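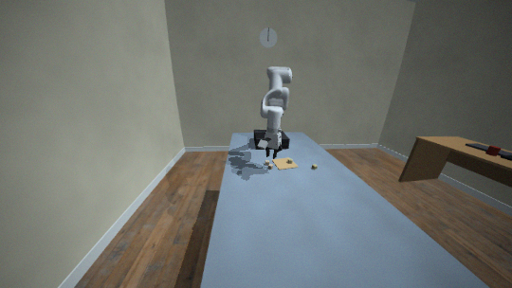
Has anyone gotten rid of a beige wall by painting only the furniture? We rent in Mirness and the lease says no touching the walls, so every room is the same flat beige. A site I read claims that a big piece in a cool color "neutralizes" the yellow in the wall. I doubt it. A long light blue table against plain beige, like the one here, still leaves me looking at a beige wall, and to my eye the wall gets warmer if anything. Before I spend a weekend sanding our dining table, I'd like to hear from people who have tried it. The room is 12 by 15 feet and faces north.

posted by saltbox_renter, May 21, 2018

mevbridge_mo
I did a sideboard in pale blue and you're right to be suspicious. Blue next to beige makes the beige look more yellow, that's just how the two colors behave side by side. Gray-green was easier to live with. Check your light bulbs first though. Ours were very warm ones and swapping them for a more neutral white changed the room more than the paint did. I'd try that for a week and leave the sander in the closet. Also get a sample pot and paint a big piece of cardboard, lean it on the wall and look at it in the morning and again at night. Those tiny cards from the store are useless.

paintedlady
just do it!! blue is gorgeous and its only a table

tworoomsandahall
Ask the landlord again, in writing. Mine in Sakport said no for two years, then said yes when I offered to paint it back before moving out. I had been quoted 300 dollars for slipcovers and curtains to "balance" the walls, and I still don't know what that was supposed to mean. If it's a firm no, hang something large.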